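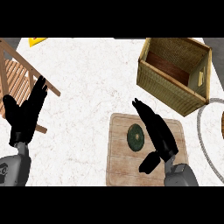 Diltell Kitchen Set: simulated two-hand demonstrations

Reviewed for the Feltstead equipment list by Natália Tavares
Last checked 1 March 2024

What you get

Diltell sells this as a ready-made pile of examples for training two-handed robots on kitchen work. The license covers 2,140 episodes, all rendered, none recorded on a physical machine. Each one pairs a head-height view with joint positions for both arms and both hands, plus a one-line task text. The produce tasks use a cutting board, a wooden rack and a basket on a pale stone-look counter.

The sales sheet says the set "removes the need for teleoperation." We would not plan a budget on that sentence.

Where we have doubts

The hands are matte black and render very dark. Against a white counter the outline is easy to pick out, but the finger surfaces mostly disappear, and a policy that depends on seeing its own fingertips has little to work with. The left hand can also hide a good part of the rack. Joint readings help with the first problem and do nothing for the second.

Contact is the larger worry. Closing fingers on a rendered avocado says little about how a ripe one gives, and Diltell does not publish its friction settings. Koen Segers asked for them in February and was sent the sales sheet again.

Then there is the success flag. Lieven Stevens replayed 89 episodes marked as successful and rejected 20 of them, mostly for fruit released before it was over the target. The vendor calls that "natural variation." We call it bad labels.

Specifications

Episodes: 2,140
Arms per episode: 2
View: color, wide strip with black bands at top and bottom (crop before training)
Labels: task text, success flag
Force or touch data: none
Real-robot episodes: none

Who might want it

Teams that already collect their own demonstrations and need something to pretrain on. If this would be your only source, ask for the trial pack first and replay it yourself.

Trial pack requests go through Pieter Vermeulen at the Feltstead equipment desk.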